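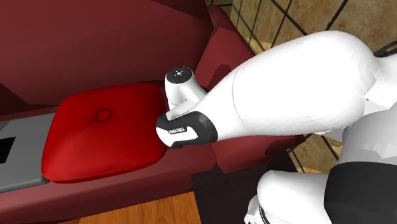

Istumier forum > Teaching by demonstration > Teleop or hand guiding for the living room set?

pillowtalk_mk
Hi all, I've been reading along for months and finally have something to ask. I'm putting together a set of demos in simulation for a sofa tidying task, where the arm has to get hold of a square red cushion and stand it up against the backrest. So far I've done everything by remote control with a 3D mouse, and I have 900 episodes saved, which felt like a mountain until I watched them back. My rotations are terrible! I move, I stop, I think about it, I turn the wrist, I stop again. The Premer guide says to go for 3,000 before training anything. Do I carry on with the mouse, or borrow time on the real arm at work, guide it by hand and replay the joint angles in the sim?

oldgearbox
Welcome! Please don't do another couple thousand with the mouse, your wrist will hate you (ask me how I know). Hand guiding gives you much nicer elbow motion, and with a seven-joint arm next to a sofa, the elbow is half the battle. With a mouse you only steer the tip and let the solver put the elbow wherever it likes, and sooner or later it likes the armrest.

Flonuditz
I'm going to disagree with oldgearbox a little, in a friendly way. Joint replay sounds lovely until you remember the cushion at work isn't the cushion in the sim. Yours may well be a rigid body with a button painted on it, for all I know, and the real one squashes. You'll guide the arm by feel, push in a good inch, and on replay the fingers either bounce off or go straight through. I'd stay with remote control and change the device. A phone or a VR controller makes turning the wrist feel natural, and the stop-and-think pauses mostly go away after an evening of practice.

oldgearbox
Fair point about the squash. I was thinking of the approach and not the grab. You could guide the approach by hand and do the last bit by teleop, though I admit stitching the two together is a pain.

pillowtalk_mk
Thank you both, this is so helpful! Flonuditz, you guessed right, mine is rigid. I do have an old VR controller in a drawer somewhere – I'll dig it out tonight.

quietloop
One more thing, and it matters more than the device in my opinion. Trim the pauses. I had 2,680 episodes on the Šimek benchmark and the policy learned to sit there doing nothing, just like me with my coffee. I cut every stretch where the arm stood still and retrained, and it was a different animal.

Flonuditz
Careful with that though. Leave the short stop right before the fingers close, or it will grab on the fly and miss.

quietloop
Yes, good catch, I kept 16 steps there.

pillowtalk_mk
Controller found, batteries dead, of course. I'll redo a small batch over the next few evenings with the pauses trimmed and post the curves here once I have them.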